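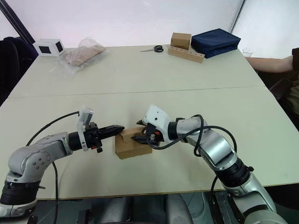
February 4, 2020

Glue trials, third round. Picked up where the December notes stop. The question is still whether we can drop the old hide glue for the spine linings and go over to the Herkus paste, which cleans up with water and doesn't need the pot on all morning.

Mixed two batches. Batch A is the Herkus at full strength, straight from the tub. Batch B is the same thing let down with distilled water until it ran off the brush in a thin string. Should have weighed the water and didn't, so B can't be repeated exactly. Next time use the scale.

Test pieces were cut from the Diekmann board, the gray one, with linen strips glued down the middle. 32 strips in all, half with each batch. Pressed overnight under the big iron weights with wax paper between. The wax paper stuck to a few of the A strips at the edges where the paste squeezed out. Silicone paper would be better but we are down to the end of the roll.

Peel results, pulled by hand with the spring gauge:

A – held well on nearly all. The board tore before the joint let go, and the gray fibers stayed on the linen.
B – mixed. Good in the center, lifting at the ends. On the worst ones the linen came away clean, so the paste never got into the weave there. Brushing it on twice might fix that, but then there is no point in thinning it.

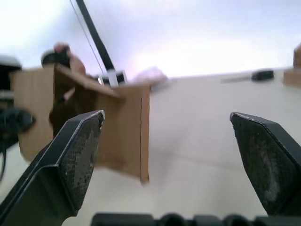 Grain direction matters more than I had allowed for. The strips running across the grain pulled the board into a curve by the next day, and the ones running with it stayed flat. I had marked the grain on the backs in pencil and then glued over some of the marks, so two of the A pieces had to be sorted by bending them. Mark the corner from now on.

Also tried the Presedano cloth in place of the linen on a few offcuts. It has a paper backing and takes the paste without any coming through. The color darkened a little when damp and came back when dry, except on one piece where a thumbprint stayed. Would use it for covers, not for linings. Too stiff at the fold.

Supplies: the Keker order came to 685 with shipping, and the bone folders were left off it again. They were on the packing slip but not in the parcel. Wrote to them. The thread is right this time, the thinner one, unwaxed.

Room was dry all week. Humidity on the dial by the sink was down at 40 in the morning, and the paste skinned over in the dish before I got to the end of a row. Keep a damp cloth over it.

To do:
Repeat A with half as much paste on the brush.
Leave six A strips in the window to see if they yellow.
Ask whether the Diekmann board comes in a thinner grade.
Clean the press plates, dried paste on the lower one.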